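Ticket 9117: Label printer feeds two labels and prints on the second one only
Product: Vavik label printer, desktop model
Opened by: Rommel Padilla
Site: Grorilholm, packing room
Status: Solved, waiting for confirmation
Date opened: 02/02/2022

Problem as reported

Good morning. Our Vavik printer started to skip labels after we changed the roll. I send one label from the computer, the printer feeds one blank label and then prints on the next one. On a job of 39 labels I lost 17 because of this. The text itself is clear and dark, so I think the print head is fine. The old roll had the same size of label, but it came from a different supplier. The new rolls we bought in October and they were in the storage until now.

I already tried the following before writing to you:

Turned the printer off, waited five minutes, turned it on again. No change.
Installed the driver again. No change.
Printed from the second computer. The same result, so I believe the computer is not guilty.

Reply from support (Omel)

Hello Rommel, thank you for the detailed message. Please check which media type is selected in the printer settings. If it says "Black mark" and your roll has normal gaps between the labels, the printer looks for a mark which does not exist. Please send us also the result of the self test. You hold the feed button while you switch on the power, and release it when the light blinks.

Answer from Rommel

The media type was "Gap", so this was already correct. The self test gives a gap sensor value of 91. I do not know if this is high or low. The label size in the driver is the same as on the box of the roll.

I wiped the sensor with a dry cloth, as it is written in the manual. After this it skipped a little less, but it was still not good.

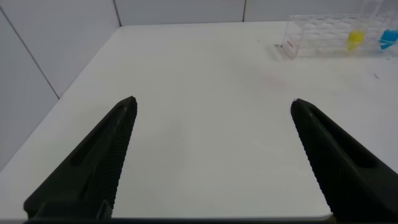 Steps that solved it

1. Opened the cover and took out the roll. Cleaned the roller with a cloth and some alcohol, then left the cover open until it was dry.

2. Put the roll back and moved both paper guides until they touched the paper lightly. Before, the left guide was too loose and the paper could walk to the side.

3. Ran the sensor calibration from the printer menu, with the new roll inside. I had not done this after the change of supplier. The backing paper of the new roll is thinner, so the old value was not suitable anymore.

4. Printed 39 labels again. No blank ones.

Open question

Must I repeat the calibration each time when I change between the two suppliers? We still have five of the old rolls and I would like to use them.

Reply from support (Omel)

Yes, please calibrate at each change of supplier. For a new roll of the same kind it is not necessary. I leave the ticket open until you confirm that the old rolls also print well.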